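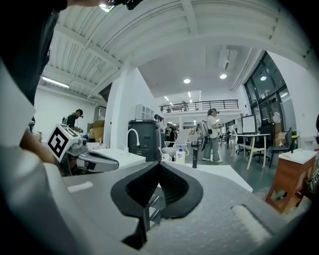 Working Under a White Ceiling

The old hall of the Badach company in Stastadton stood without tenants for some years before the studio Bozsik got the keys. Now it is one large open workplace, and the first thing a visitor does in it is to look up.

The ceiling is corrugated and white, with beams running side by side, and the architects decided early that they would not hide it. "We had a drawing with flat panels everywhere," one of them told me. "It looked like a dentist." So the ribs stayed, and only the lower part of the ceiling received round recessed lights. A long fluorescent tube hangs under the structure on the left side. I found it a little old-fashioned at first, but after an hour I liked it.

The walls are white too, and so is the thick column. The windows are large and give most of the light until four in the afternoon in December, when the lamps must take over.

The mezzanine divides opinions. Its black metal railing is the strongest line in the hall, and people already leave small things along the edge. Under it goes a row of little ceiling lights, which makes the hall feel longer than it is. The floor area is 813 square meters, and 711 of them are on the ground level.

Sound was the difficult question. Hurnix, the firm which did the acoustic study, asked for more soft surfaces, and this work is planned for next winter. Until then, telephone calls are made upstairs.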